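Search this notebook
Search

15th September

Glaze test, batch 207. Continuing from the August tiles. Same clay body as before, the buff stoneware from Savodus, bisqued with the rest of the shelf. Wanted to see whether the gray-brown can be made to break over texture without going shiny.

Base is the Skuria feldspar, whiting, ball clay, a bit of rutile. Changed only the iron this time. Weighed out a 2000 gram dry batch, sieved twice, left overnight. It had settled hard by morning and took a long time to stir back up. Next time add bentonite with the dry materials and not after, it clumps and then has to be sieved again.

Dipped seven tiles. The count of seconds is scratched on the back of each. The two thickest were still damp at the lower edge when they went in, noted in case they crawl.

Kiln: the Zendodora, middle shelf. Bottom shelf had Jurić order plates on it and could not be moved. Slow up to red heat, then normal speed, then a hold at the top. Dropped fast at first and held again on the way down, which we did not do in August. Lid stayed shut until the next morning.

Results. The thin tiles are dry and a little rough, more brown than gray. The middle ones are the best so far, mottled and close to stone, matte, with a darker line wherever two dips overlap. The overlap line was not planned but I would like to be able to put it where I want it. The thick ones ran slightly and one has a pinhole near the top. No crawling on either.

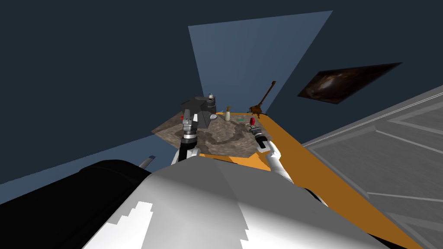
A note added in pencil by Marked Shelf 3 says the overlap line comes from water still in the first coat, and that waiting longer between dips will make it fade. Same note says to try wax along one side of the line before blaming the iron.

Fair point about the waiting time. I did not write down how long the first coat sat, only how long each dip was. Will do both from now on.

The hold on the way down is probably what took the shine off, but the iron changed in the same firing so I can't say for sure. Should have kept one tile of the August mix in there for comparison. There is still a cupful in the bucket with the cracked lid.

To do:
- refire one thin tile with a second coat
- August mix and 207 side by side, same shelf, same cooling
- wax one side on three tiles
- ask Skuria if the new sack is from the same lot, the color of the powder looks warmer
- scrape and rewash the middle shelf, one drip near the post

Leftover glaze is in the white bucket under the sink, labeled.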